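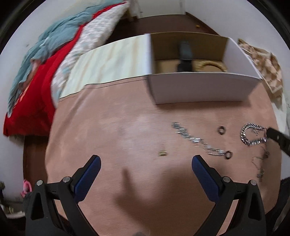 Tangling of Small Chains and Bracelets in Household Storage
Product Design, second-year project report
Nustgate College

1. Summary

Jewellery that is worn every day is often kept loose in a drawer or a small box. Chains kept this way become tangled, and fine chains can be damaged when they are pulled apart. This project compared four simple ways of storing a mixed set of chains, bracelets and rings, and recorded how often the pieces came out tangled after a fixed amount of movement. A total of 272 trials were carried out. Loose storage in a cardboard box gave the worst results. Folding a cloth between the layers gave a large improvement at almost no cost. A divided tray gave the best result for fine chain but wasted space when used for thick bracelets. A revised insert was designed on the basis of these results and is described in section 7.

2. Background

Most jewellery storage on sale is designed to display the pieces. Stands and open trays work well on a dressing table but are of little use in a drawer, a suitcase or a shared room. The users we spoke to at the start of the project mostly kept their everyday pieces in whatever box was to hand. Several used the packaging of something else.

A chain tangles when a free end passes through a loop, either in its own length or in another piece, and is then pulled. Three things are needed: a free end, an open loop and relative movement. Fastening the clasp removes the free ends but does not stop two closed chains from wrapping round each other. A stiff chain resists bending and forms large loops. A fine chain bends easily and forms many small ones. When the two are stored together, the fine chain can enter the loops of the stiff one, and this was expected to be the main source of trouble.

The brief set by the course was to improve the storage of one type of small household object, using materials that could be cut by hand in the workshop.

3. Test set

The pieces were bought second-hand in Posness or lent by members of the group. They were chosen to cover a range of link sizes and were not matched as a set. The metals were not tested, so colour is used here only as a means of telling pieces apart.

The set included:

Curb chain, silver in colour, large flat links
Twisted chain, silver in colour, thinner
Short chain with small round links
Fine chain, easily coiled
Link bracelet
Rings, both metal and black rubber
Small loose findings

Rubber rings were included at a late stage. They had been left out of the first plan on the grounds that a ring cannot tangle. In the pilot it was found that a ring can act as a closed loop for a chain to pass through, and rubber grips the chain better than metal does. Both kinds were then kept in the set for all trials.

The chains were wiped with a dry cloth before each session. Clasps were left open in half of the trials and closed in the other half.

4. Storage methods

Method A, loose in a box. All pieces placed together in a small cardboard box with the flaps closed.

Method B, cloth layers. The same type of box, with a piece of soft cloth folded between the chains. Thick chain at the bottom, fine chain at the top, rings in the last fold.

Method C, divided tray. A Skála tray with fixed compartments, used with its lid on. One piece in each compartment where possible, with the rings sharing.

Method D, card strips. Each chain laid along a strip of card with a notch at either end to hold it, and the strips stacked in the box. Rings were placed loose on top.

The boxes for methods A, B and D were Purnora postal boxes in the smallest size. They were replaced when the corners became soft, as a soft corner let the box flex and changed the movement inside.

5. Procedure

Each trial followed the same steps. The pieces were packed by one member of the group and the box was closed. It was then turned end over end 20 times at a steady rate, set by a metronome. After turning it was left to stand on the bench before being opened by a second member, who had not watched the packing.

The contents were tipped out onto a cloth and spread with one finger. Tipping was done from a low height with the box held at an angle. Holding it higher caused the pieces to bounce and made some tangles come apart before they could be recorded. The cloth was plain, as link ends were difficult to see against a pattern. It also stopped the rings from rolling, which had been a nuisance on the bare bench.

Each result was placed in one of four grades:

Grade 0: pieces separate, nothing touching that could not be lifted clear.
Grade 1: pieces crossed or resting on each other, separated by lifting one.
Grade 2: pieces tangled, separated by hand without a tool.
Grade 3: pieces tangled, a pin needed, or not separated within 10 minutes.

Only the worst grade found in the set was recorded for each trial. This was simple to apply but it is a weakness of the method, as a box with one bad tangle scored the same as a box with several. Notes were taken on which pieces were involved.

The four methods were given equal numbers of trials. The order was mixed so that any wear on the chains would be shared between them.

6. Results

Method A gave grade 2 or 3 in 70 per cent of its trials. Grade 0 was rare and occurred only with the clasps closed. Method B gave mostly grade 1, with a few at grade 2 where the cloth had slipped to one end of the box. Method C gave grade 0 for all fine chain, but the curb chain was too bulky for one compartment and tended to lift the lid. Method D gave good results until the chain slipped out of a notch, after which it behaved much like method A.

Closing the clasps helped in every method. The effect was largest in method A and hardly visible in method C. 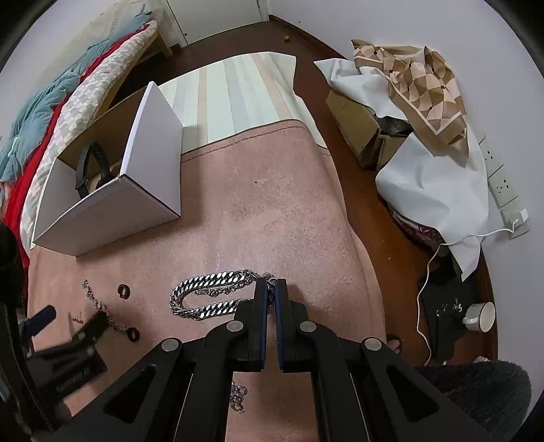 Pairs of unlike chains made up most of the entries in the notes column. Two thick chains seldom held each other, and two fine chains formed knots that were small but easily found. The difficult cases came from one of each. The heavy curb chain folded into a loose U, with the thinner twisted chain running alongside its upper strand, is typical of the arrangement: the long runs lie side by side, while the ends come together in a short tangle of links. A grade based on the general look of the two chains would be too low in such a case. For this reason the ends were always checked first. Short lengths lying well away from the main pair, such as the small silver chain to the left, were graded separately in the notes even though they did not alter the recorded result.

Rings took part in fewer tangles than chains, but the tangles were slower to undo. In the worst case a fine chain had passed through a rubber ring, doubled back and caught on its own clasp. Metal rings slid along the chain and usually came free when the chain was held up by one end.

Small loose findings did not tangle. They did collect in the corners of the box and under the flaps, and time was lost looking for them. In method B they were held in the folds of the cloth.

7. Design of the insert

The results suggested that the most useful step was to keep thick chain away from thin chain. Complete separation of every piece was not needed. The insert therefore has two levels.

The lower level is a single open space for thick bracelets and curb chain. The base is lined with felt to reduce sliding. The upper level is a lift-out card tray with narrow channels, each wide enough for one fine chain laid straight or folded once. A short post at the corner of the tray takes the rings, so that no ring is left lying flat with an open centre.

A strip of cloth is glued along one edge of the tray and folds over the channels before the lid is closed. In the first version this strip was loose. It moved in the same way as the cloth in method B and was fixed down for the second version.

The insert was cut from grey board with a knife and steel rule. Card slots were used at the joints and only the outer walls were glued. The finished part fits the same Purnora box used in the trials. The channel walls are the weakest feature, and two of them bent when the tray was lifted by the middle. A finger notch was added at each end to encourage lifting from the sides.

A short set of further checks was made with the second version, using the same procedure. No result was worse than grade 1. These checks are not part of the main total and there were too few of them for a proper comparison with methods A to D.

8. Discussion

Turning the box end over end is a harsher movement than a drawer being opened and closed. The grades should be read as a ranking of the methods and do not predict how often a user would find a tangle at home. A drawer test was planned but was dropped for lack of time.

The packing was done with care in every trial. A user in a hurry would probably not lay a chain straight in a channel, and the insert may do less well in those conditions. Method B would suffer too, as it depends on the order of the layers.

Costs were low for everything except the Skála tray. Method B remains the best choice for anyone who does not want to make anything, provided that the cloth fills the width of the box.

9. Further work

Repeat with a drawer movement in place of turning.
Record the number of tangles in each trial as well as the worst grade.
Try a stiffer board for the channel walls.
Test watch straps and other flat bands, which were outside the present set.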